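Workshop Robotics, Unit 4: Checking Reach in Simulation Before You Cut Metal
Handout by Adaeze Adebisi, Ullgate shared workshop. Revised 23/04/2025.

Bring the joint limits you measured in Unit 3. If a limit is missing, leave the joint locked in the model until you have it.

1. Units and frames
The Hollis arm files are in millimeters. The simulator expects meters. Convert on export, then check one link length against the real part. The base frame sits at the center of the torso, x forward, z up. Both arms are defined from that frame, and the right arm is a mirrored copy with its own joint signs.

2. Collision shapes
Do not use the full meshes. The left forearm mesh alone has 1,973 faces and the contact solver slows to a crawl. Replace each link with a capsule or a box and keep the full mesh for display only. Fingers are the exception: use two boxes per finger, or the grip on a thin handle will slip.

3. Drawer task
The test object is a chest with four drawers, two columns by two rows. Each drawer is a sliding joint with one axis and a hard stop. Set the friction on the slide before you tune the gripper force.
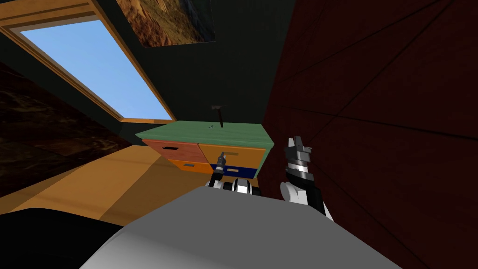

Wall and floor textures are randomized at reset and have no effect on contact. Camera tilt may be randomized too, so take handle positions from the drawer frames.

4. Lab work
Run 10 resets per drawer with seed 402. Log joint angles at first contact and at the end of the pull. Any run where an elbow comes within 4 degrees of its limit counts as a fail.

Send logs to Sandra Furnival before the August build session.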